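Preparing a Desktop Computer for Return or Disposal

This guide sets out the steps staff should follow before a desktop computer leaves a Furen office for good. It applies to machines that are being returned to the leasing firm, passed to another department or sent for recycling. Laptops and tablets are covered in a separate guide.

Please read the whole page before starting. Some steps cannot be undone.
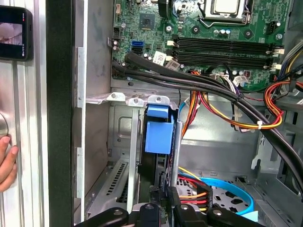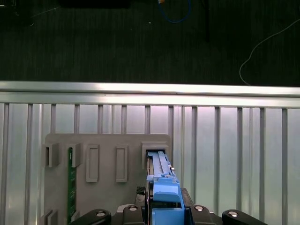

An open desktop case (first picture) and cables lying on carpet (second picture).

Before you begin

Check the asset number on the outside of the case against the entry in Tak, the equipment register. If the number is missing or cannot be read, contact the equipment desk and wait for a reply. A machine without a confirmed number must stay where it is.

Ask the last user of the computer whether any work is stored on it. Files should be kept on the shared drive, but many people save to the desktop or to the downloads folder out of habit. Allow the user at least 15 working days to look through their files and reply. If the user has left Furen, their line manager should answer in their place.

Step 1. Copy the files

Sign in as the last user, or ask them to do so. Copy any files that are needed to the shared drive, into a folder named with the asset number. Open a few of the copied files to make sure that they work. Saved passwords and browser bookmarks are not copied with the files and must be exported separately by the user.

Personal photographs and private papers should not be placed on the shared drive. The user may copy these to a device of their own.

Step 2. Release the licences

Open Claro and choose "My machines". Select the computer and press "Release". Claro will list each licence held by that machine and ask you to confirm. The list may take several minutes to appear.

If a licence is marked "Fixed", leave it as it is and write its name on the return form. Fixed licences are dealt with by the equipment desk.

Step 3. Erase the drive

Restart the computer and choose the erase option from the start-up menu. The full erase must be used in every case. The quick erase only removes the list of files and does not meet our rules on personal data.

A full erase of a 1000 GB drive will often run overnight. Leave a note on the machine so that it is not switched off by mistake. When the erase is complete, a code is shown on the screen. Copy this code on to the return form exactly as it appears, including any zeros at the start.

Should the erase stop with an error, do not try it a second time. The drive will have to be taken out and destroyed, and this must be booked through the equipment desk on extension 3738.

Step 4. Disconnect the computer

Shut the computer down fully and switch it off at the wall. Remove the power lead first, followed by the screen, network and other leads. Pull each one by the plug and not by the cord.

Tie the leads together and keep them with the machine, unless the return form says otherwise. Network leads belong to the building and should be left at the desk - they are often packed in error.

Cases should be opened only by trained staff.

Step 5. Complete the return form

Form 27 is kept in the equipment section of the staff pages. Fill in the asset number, the erase code, the names of any fixed licences and the room where the computer can be collected. Print one copy and tape it to the top of the case. Send the other by email to the equipment desk.

Collection

Nindetis collects from all floors once the form has been approved. Machines should be left in a locked room until then, and never in a corridor or beside a fire exit. The driver will sign the printed form at the time of collection. Keep the signed copy until the entry in Tak has changed to "Closed".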